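3.2 The off-season and the question of the short contract

It is worth slowing down a little over how the women in our study came to sign for a single season at a time, as the reasons they gave us were a good deal more varied than we had expected when we began visiting rinks. Across the league we spoke with 23 players, all of them skaters or goaltenders on one-year agreements, and most were very generous with their time (several of the conversations ran well past the hour we had asked for, and we were glad of it). We have grouped them by club here, though the reader will see that the clubs overlap more than they differ.

At Cakisthorpe the short contract was treated as ordinary. Players there described it as something you simply did in the spring, in the same breath as handing in your gear and finding somewhere to live for the summer. One defender told us she had signed six of them in a row and had stopped reading past the first page, apart from the part about travel. She laughed about it, but she also remembered exactly which year the travel clause had changed, and what it had cost her in fuel to get to away games.

At Bramley the mood was more guarded. The club had lost a large part of its roster the year before, and those who stayed on felt that a longer commitment had been talked about and then quietly dropped. We don't want to make too much of this, given that we heard only the players' side of it, but the word "waiting" came up in nearly every interview we did there.

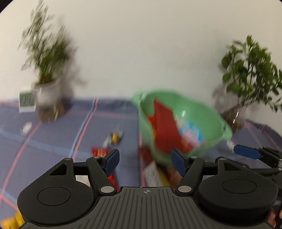
3.3 Work away from the rink

Nearly everyone we met had a second job, and we came to think of the two jobs together as the real shape of a playing career at this level. Coaching younger age groups was the most common, followed by shop and warehouse work, where shifts could be traded with a sympathetic colleague before a road trip. A goaltender at Oslow worked the early shift at a bakery and kept her pads in the back of her car all winter, which she said did neither the pads nor the car any favours.

What mattered most to these players was being told the schedule early. A practice moved from 6 in the evening to nine at night might look like a small favour to the rink, yet for a player who starts work before dawn it can undo a whole week. We heard versions of this so often that we added a question on notice periods partway through the fieldwork, and went back to the earlier players by phone.

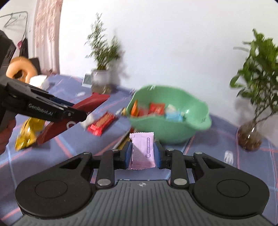

Figure 2. Small wrapped item held in the gripper's blue-padded jaws, with a second gripper at left.

The coded transcripts gave us 624 separate remarks about time, money or security, and more than 60 of those dealt with notice alone. Money came up often too, of course, but usually in a practical spirit: the price of sticks, who paid for physiotherapy once the season had ended, whether a billet family expected something toward groceries. Players at Oslow, the smallest of the clubs, were the most likely to say they would sign again on the same terms, and they tended to credit a manager who answered messages the same day.

We return to the matter of notice in Section 4, where the players' accounts are set beside the wording of the agreements themselves.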